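Changes to the School Meals Menu at Pombridge

Beginning in March, the kitchens serving the Pombridge schools will move to a revised lunch menu. The revision was prepared by the Office of Student Nutrition over the winter term and applies to all grades. Families who order lunch by the month do not need to do anything; existing orders will carry over at the same price.

The most noticeable change concerns vegetables. Until now, cooked vegetables have been plated with the main dish at the counter. Under the new menu, students will choose at least two vegetables from a self-service station before they reach the hot line. The station will hold six choices each day, of which at least two will be raw. A trial of this arrangement took place at Eskildsen Elementary in the fall, and staff there reported that less food was scraped from trays at the end of the lunch period. Teachers also noted that younger students needed more time in line during the first weeks, and the lunch period for kindergarten and first grade has been lengthened by seven minutes as a result.

Arnar Grímsdóttir, who directs the Office of Student Nutrition, has asked that families talk with their children about the station before it opens. "A child who has already met a vegetable at home is much more likely to pick it up at school," Grímsdóttir said. "We would be glad if families tried one or two items from the March list at the dinner table."

The March list is posted at the entrance to each cafeteria and will be sent home in student folders. It includes roasted squash, green beans, shredded cabbage, sliced sweet peppers, and a bean salad that will be familiar to students at Fellard Middle School. Soups will continue to be offered on the present schedule. The pasta bake has been kept, with a smaller portion of cheese and a tomato sauce made in the Limau Street kitchen. 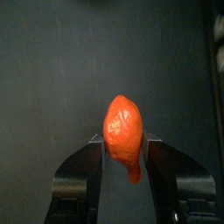 Students with food allergies will continue to receive meals prepared separately. Serving spoons at the vegetable station will be changed between classes, and a staff member will be present at all times. Parents who have an allergy plan on file are asked to confirm that it is current. A new plan must be signed by the child's doctor and returned to the school nurse before the change takes effect. Plans received after that point will be honored, but the student may be asked to bring lunch from home until the kitchen has reviewed the paperwork.

Lunches brought from home remain welcome. Refrigerated storage is not available to students, and microwave ovens may be used only at the high school.

A tasting evening for families will be held in the cafeteria at Eskildsen Elementary from 6 to 7 p.m. There is no charge, and children may attend with an adult. Requests for the menu in other languages may be made at any school office.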